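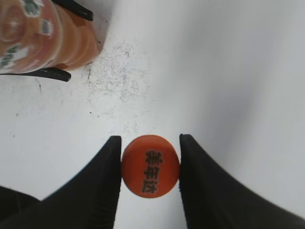 Skerner wrote: are you after opening it or keeping the cap nice? I ask because the answer's different, and you've only put "stuck orange cap" in the title.

Sorry! Opening it, mainly. I've got a plastic bottle of orange pop with one of those little round caps and I can't shift the thing. My grip isn't what it was after I did my wrist in back in March, and I've tried a tea towel, a rubber glove and a fair bit of swearing. I would like to keep the cap though, as I've got a jar of them going (679 so far, don't judge) and I haven't got one with the Chinese writing on, 美年达, which is Mirinda.

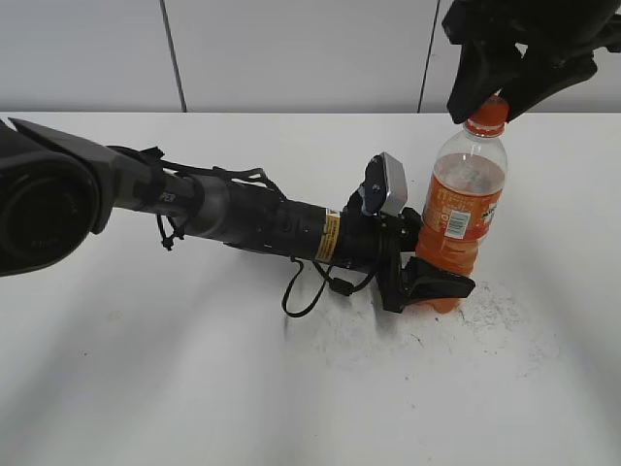

Mirinda, orange, with the cap on.

Orlandini
Hold the bottle low down, not round the middle. If you squeeze the middle it just gives and you get pop up your sleeve when the cap lets go. Then wrap a thick rubber band round the cap 2 or 3 times and twist slowly. Works for me nearly every time, and it doesn't scratch the printing like pliers do, so your jar's safe!

Fuketti
hot water on the cap, job done

Orlandini
Warm, please, not hot, it's fizzy. And don't shake it on the way to the sink.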